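Workroom walk-through, sort and pack side
Wummont building, ground floor
February round, started 10 am, done before lunch

Marks: OK / FIX / WATCH / NA. Comments go under the line. Keep it short, people read these standing up.

FLOOR AND WALKWAYS

1. Main aisle clear, door to door: OK

2. Floor tape readable: FIX
Worn through by the scale. You can guess where the line goes but a new person can't. Retape that stretch, don't patch over the old stuff, it just peels.

3. Mats flat, no curled corners: FIX
Mat at the label station curls on the aisle side. Same comment last time. Replace it, flipping it didn't help.

4. Spills, drips, loose packing: OK
Some shredded paper under the bench, swept up while I was there.

EXITS AND FIRE

5. Both exits open from inside: OK
Back one sticks. Opens with a good push. WATCH.

6. Extinguishers hung, tagged, not blocked: FIX
The one behind the Gilla shelving had a pallet jack parked in front of it. Moved. Please stop parking it there.

7. Exit lights: OK, tested both

SHELVING

8. Uprights straight, no dents: OK

9. Load signs up: FIX
Gilla units rated 200 lb a shelf per the sheet in the binder, but only the first unit has a sign. Print more.

10. Heavy stuff low: WATCH
Boxes of hardware creeping up to shoulder height again. Anything over 50 lb goes on the bottom shelf, no exceptions for "just today".

11. Nothing hanging over the edge: OK

TABLES AND BINS

12. Tabletops solid, no wobble, no splinters: OK
Wood tops are holding up. One leg bolt on the end table snugged a quarter turn.

13. Bins, walls: OK with comment
Checked the gray one on the wood table by hand, inside and out. Far wall has faint scratches, surface only. Ran a glove along the rim and nothing caught. Good to keep using.

14. Bins, floor: WATCH
Scuffed. Also a small dark round spot, see below. Didn't go through when I pressed on it, couldn't feel an edge. Wipe with the citrus cleaner, if it's still there next round swap the bin out and write the swap in the log. 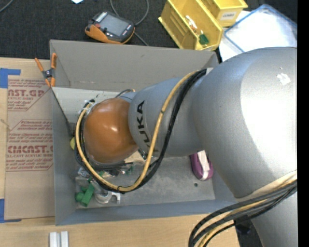 Item 14. Gray bin, scuffed floor, dark spot toward lower right.

15. Bins not stacked over head height: OK

16. Spare bins clean and dry: FIX
Two at the bottom of the Fasero stack had grit in them. Rinse, dry, put back upside down so they don't collect it again. Whole stack should get done at some point, there's 20 in it.

17. Cracked bins pulled from use: OK
One with a split corner already in the scrap pile with tape on it. Thanks to whoever did that.

HOSES, CORDS, CABLES

18. No cords across walkways: FIX
Fan cord at the label station, again. Goes with item 3, same spot, curled mat plus cord is asking for a fall. Do these two first.

19. Hose and cable jackets, rubbed or split: OK
Looked at all the runs around the tables. Keep checking where they bend tight and wherever they're tied down.

20. Power strips not daisy chained: OK

21. Outlet covers: OK
Cover by the sink loose, tightened.

LIGHT AND AIR

22. Light over each table: OK
One tube flickering by the back exit, ticket in.

23. Glare: WATCH
Bright metal near the gray bin throws the light back hard. Annoying when you're trying to see into a bin. Try a diffuser on the overhead before anybody starts moving tables.

24. Vents clear: OK

HAND TOOLS AND FIRST AID

25. Box cutters retract: FIX
One didnt. In the trash, taped up. Order replacements from Haddad with the next batch.

26. Gloves, all sizes: FIX
Out of small. Loads of XL.

27. First aid kit stocked: OK
Burn gel used up since last round, new one put in. Nothing in the log for it so somebody please write it up.

28. Eye wash: OK, ran it, clear

TO DO, IN THIS ORDER

Cord and mat at label station (3, 18)
Load signs (9)
Tape by the scale (2)
Gloves and cutters on the Haddad order (25, 26)
Clean the bin floor and recheck the spot (14)
Rinse Fasero bins (16)

Initial next to each one when its done and leave the sheet on the clipboard by the door. Not in the drawer, I never find them in teh drawer.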